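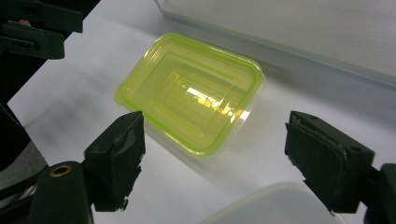

Running a hotel bar on a two-hour window: Meenakshi Kotian on the Galura, Emcombe

The Galura has 20 seats, a back bar three shelves high and a licence that allows it to serve until eleven. Most of its trade arrives between six and eight, when day visitors leave the harbour at Emcombe and have not yet decided where to eat. Meenakshi Kotian has managed the bar for 2 years and redesigned the drinks list in her first winter.

"The old list had too many drinks on it," she says. "A guest on a one-night stop reads it for five minutes, then asks for a gin and tonic. The bartender has lost the five minutes and so has the guest."

The present list fits on one side of a card. It is ordered by strength, weakest first, with the base spirit in the left column and the price in the right. There are no descriptions. Kotian tested a version with tasting notes in July and withdrew it when average ordering time went up.

The house drink is the Tazi: white rum, dry vermouth, lime and a syrup made from local honey. It was written by Aicha Nasr, who worked the bar before Kotian and now trains staff for the hotel's sister property at Tistwood. The lime is squeezed at four in the afternoon and discarded at close. The syrup is mixed two parts honey to one part water by weight.

"By weight is the important bit," Kotian says. "Honey is denser than water. If you measure by volume the syrup is sweeter than you planned, and it changes with who is pouring."

The bar sold 1,287 of them last season. Kotian reads this as a sign of where the drink sits on the card, third from the top, and says a drink moved into that position will generally sell better than it did lower down. She has moved the Tazi twice to check.

Asked what visitors get wrong, she names timing. The terrace faces west and its tables go first. Bookings are not taken for it. A party of four arriving at half past seven will stand, and a party of two at a quarter to six will normally sit straight away. Monday is the quietest evening, although the kitchen is closed and only cold plates are available.

Craig Lindsay, who leads walking weekends from Tistwood, has brought groups to the Galura since the new list began. He orders ahead by telephone, one round only, and asks for it to be ready at six.

"Twelve people choosing separately takes half an hour," he says. "I give them two options on the coach. Anyone who wants something else can order the second round themselves."

Kotian accepts advance rounds for groups of eight or more. The order has to be in by noon, and shaken drinks are limited to one type per group. Stirred drinks can be batched and chilled, so there is no limit on those.

The walk from the station is flat and takes fifteen minutes. Drivers should use the upper car park, as the harbour road is closed to non-residents after five. The last bus to Tistwood leaves from the top of the slipway at ten past ten, and the 69 does not run on Sundays. The bar will call a taxi on request, but Kotian advises asking before the final drink is ordered.

A shorter winter card starts when the terrace closes. The Tazi stays on it, in the same position.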